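Questions I get about my baby blankets

Do you take custom orders?
I do! I open the list in June and close it when I hit 66 blankets, which is as many as my hands will put up with (and my sewing machine, poor thing). Email me at the Hultley shop and I'll add you.

Can I pick the color?
Sure, tell me what you like and I'll send you 3 fabric choices. Pinks are tricky on a screen, so ask me for a swatch if you're matching a nursery wall.

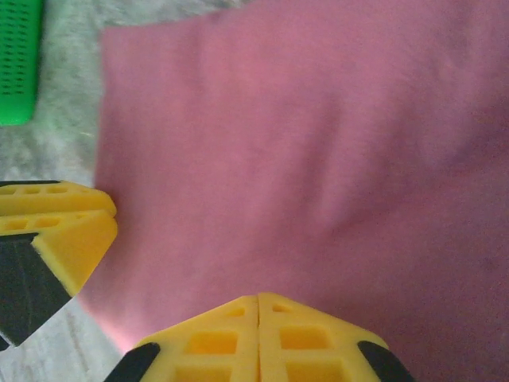 Soft rose-pink cloth with a fold in it.

How do I wash one?
Cold water, gentle cycle, and hang it up to dry. Please skip the fabric softener – I've ruined two of my own that way!

Can you stitch a name on it?
Yes, up to ten letters. My friend Ludmila Mikuš does all the lettering and she's great with accent marks, so spell it exactly how you want it.

Do you ship overseas?
Not right now, sorry. I tried it last year and the customs forms ate my whole evening every time.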